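Home | Ask | Topics | Hardware | Search | Sign in

Electric screwdriver or by hand for building a batch of desktop PCs?

Posted by bakach_bench in Hardware > Building and Repair
August 20, 2026

Hi all! Long post, sorry in advance. I put together small batches of plain desktop computers for a refurb shop (Mulder, if anybody here knows it), and we've just taken on an order that is a lot bigger than what I'm used to. It's 137 machines, all the same steel case, all the same board, and I've got my choice of tools for the first time in my life. Up to now I've done everything with a regular magnetic Phillips and a lot of wrist. Now there's a corded electric screwdriver on the bench and I love it, except I'm scared of it.

Two things are bugging me. First one is stripped holes. The sheet metal on these cases is thin and I've already chewed up 3 of the threads on the back, where the power supply bolts on. Second one is the cables. There's a fat bunch of black ones that comes off the power supply and always wants to flop down over the board while I'm working, and I'm worried about one of them ending up in the CPU fan. I tie them last, when everything's in. Should I be tying them first?

Dark mat, case on its side, cover off:

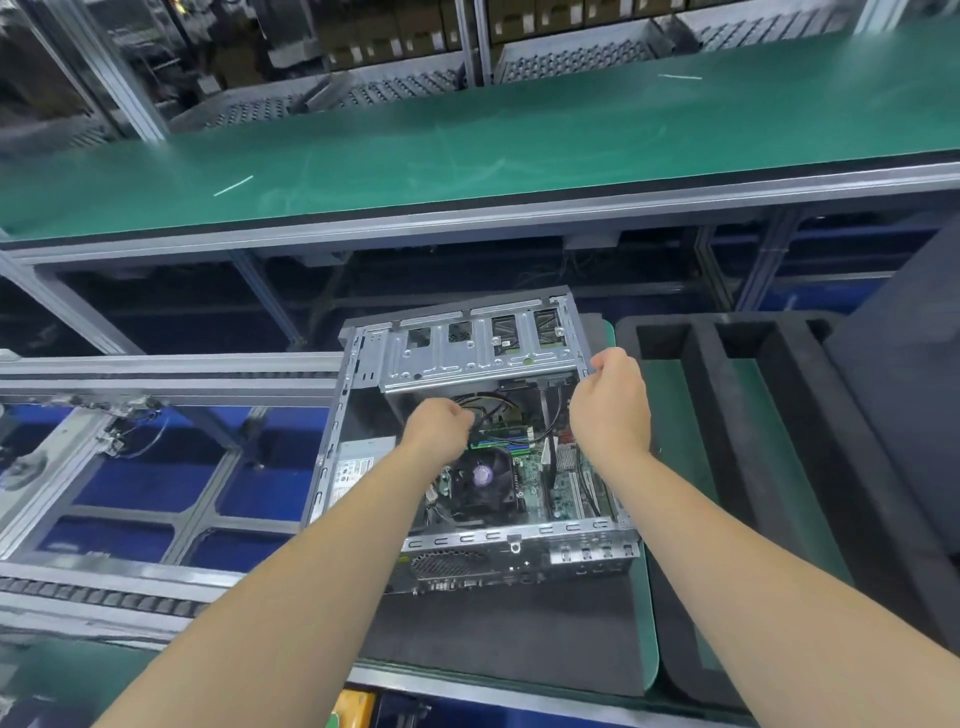
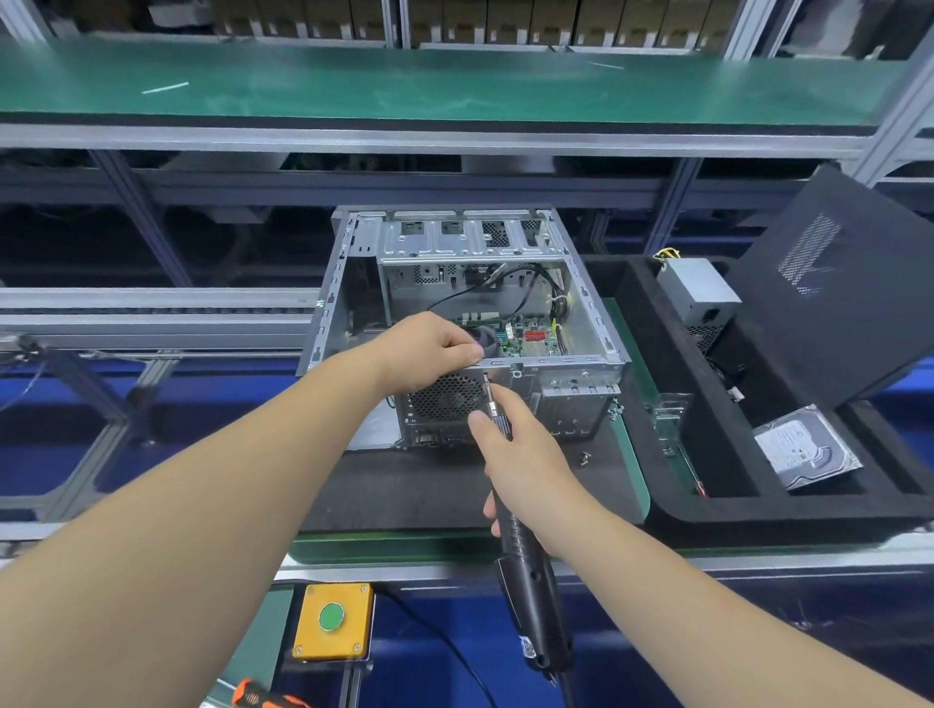
So, do I stick with the electric one for everything? Just the back panel? Or go back to my old hand driver for the whole order and accept that my wrist is going to hate me by the end? I'd also take any advice on where to keep the screws, because mine sit in a pile on the mat and I keep knocking them on the floor with my elbow. Thanks!!

Posted by garis_green

I did this kind of work for years, so here's what I'd do, take it or leave it.

Use the electric for the outside of the case and your hand driver for anything that touches the board. The power supply screws and the rear panel are fine with electric as long as you turn the clutch way down. Most of those drivers have a collar or ring somewhere for the torque, so check the booklet for yours. Start on the lowest setting that still seats the screw and leave it there. And start every screw with your fingers, a turn or so, before you put the bit on it! I'd bet money that's what happened to your three holes. The screw went in crooked and the driver just kept going.

Check what thread you've got too. The coarse ones (6-32) usually go in the power supply and the case, and the fine ones (M3) are for optical drives and some other stuff. They look close enough to mix up when you're tired. If both kinds are in one pile on the mat, well, there's your second suspect.

Hold the case with your free hand while you drive. A case on its side on a soft mat will creep on you. I hold the rim close to where I'm working, but keep the fingers out of line with the bit in case it skips. I have a little scar from learning that one.

On the cables, I tie twice. One loose tie early on, against the side wall, so the bundle is out of the way while the memory and the front panel wires go in. Then a proper one at the end, and snip the first. It costs you one extra tie per machine. Spin the fan with a fingertip before you close up (power off, obviously) and listen for anything ticking.

For screws, get a magnetic dish and put it on the side you drive from, further back than your elbow goes. Don't set it near any hard drives.

Posted by erevus77

electric for all of it, life's too short. I did 100 of them that way at my last job and had 17 come back and none of those were screws lol

Posted by mat_and_mug

I'd go a different way from garis on one thing. With a batch that size I wouldn't build each machine start to finish. I'd do a stack of cases with only the power supply in, then a stack with boards, then cables. You stop swapping drivers every two minutes and your hands get into a rhythm. The downside is you need shelf space for the half-done ones, and if you've been making the same mistake you find out pretty late, so take the first few all the way through and boot them before you start stacking.

Agree on the finger start. Also, for the holes you already chewed up, try a slightly fatter screw of the same length before you write the case off. I've saved plenty that way.

Posted by bakach_bench

Ok the fine and coarse thing might be exactly it, I just went through my pile and there are both kinds in there. Ugh. Ordering two dishes tonight, and I'm going to try the early tie on the next few. Mat, I don't have the shelves for stacking them but I might get to borrow a table. Thank you!

Related topics
Stripped motherboard standoff, how to get it out
Best mat for a workbench that gets used every day
Where do you all route the front panel wires?
Foam inserts from PC shipping boxes, keep or toss?
Low torque settings on a corded driver (from March)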